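Slide 1. Why I stopped believing in "tidy desk, tidy mind"

Open cold, no hello. Ask who has bought a desk organizer. Ask who still uses it. Wait for the laugh, if there is one.

The claim: clutter ruins focus. I went looking for the proof in November and found mostly blog posts quoting each other. Two of them were selling trays.
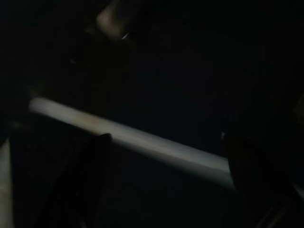
Pale rod, dark background. Leave up while talking.

Slide 2. What the studies measure

Mostly how people feel about a mess. Feeling bad about a desk and working badly at it are separate things, and the Privwood brochure slides from one to the other in a single sentence. Read the sentence aloud. Slowly.

Slide 3. Work in progress looks like this

A wood-grain tabletop with a power adapter, a tube on its side, tools, packaging. Would clearing it every night help? I doubt it. At Zirnden we tried a clear-desk rule for three weeks and I spent my mornings hunting for my own notes.
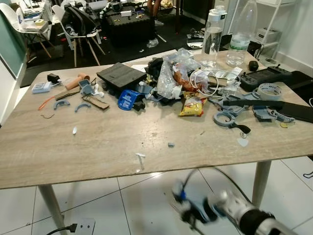 Slide 4. What I'd accept as evidence

Two groups, same job, and someone checking the finished work. Skip the mood survey. If time is short, drop the Skadusa story and go straight to questions.

Likely question: "But isn't it nicer?" Sure. Nicer is fine. Just don't bill it as output.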